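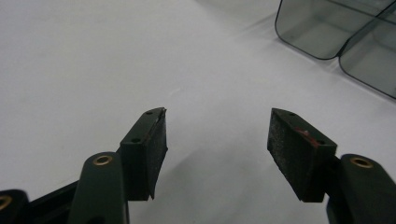
Portable Appliance and Extension Lead Checklist

Site: Astlow, ground floor workshop and stores
Inspected for: Jonton
Date of visit: 28th June
Previous visit: January

Scope

Visual inspection of all portable appliances and leads, followed by earth continuity and insulation resistance tests where the item allows. Fixed wiring is covered by the Grabner report and is not repeated here. 63 items were presented.

1. Plugs
Pins straight, no heat marks, cover screws tight.
Result: Pass with remarks.
Comment: Kettle in the stores kitchen has browning around the live pin. Plug replaced during the visit. The socket it was used in should be opened and checked.

2. Fuses
Rating suits the appliance and flex.
Result: Action needed.
Comment: 11 items carried a 13 A fuse where 3 A is marked on the appliance, mostly desk lamps and chargers. Spares were not held on site. Order and fit before the items go back into use.

3. Flexes and outer sheath
No cuts, taped joints or crushed sections. Sheath held by the cord grip.
Result: Action needed.
Comment: Bench grinder flex has pulled out of the grip at the appliance end, inner cores showing. Withdrawn and labelled. Fan heater flex is stiff but sound; look at it again next time.

4. Extension leads
Fully unwound in use, not joined end to end, not run under mats.
Result: Fail.
Comment: Two leads joined end to end behind the racking to feed the label printer. A further socket outlet is the proper remedy. Drum lead has no thermal cut-out and should be scrapped.

5. Casings, guards and switches
Result: Pass.
Comment: Switch on the Jollurent dust extractor is slow to return but makes and breaks correctly.

6. Insulation resistance
Tested at 500 V, or at 250 V where surge protection is fitted.
Result: Pass.
Comment: Lowest reading 15 megohms, on the floor polisher. Within limits, but low beside the January figure. Keep it out of the wash-down area and retest in three months.

7. Labels and register
Result: Action needed.
Comment: Old labels left under new ones on several items. Remove them. The register still lists a microwave that left the site before the last visit.

8. User checks
Result: Not seen.
Comment: No record sheets were available. Blank sheets are kept in the rear pocket of the register.

Overall: Not satisfactory until items 2, 3 and 4 are closed. Failed items to stay in the locked cage until repaired and retested. Return the signed action sheet with the corrected register.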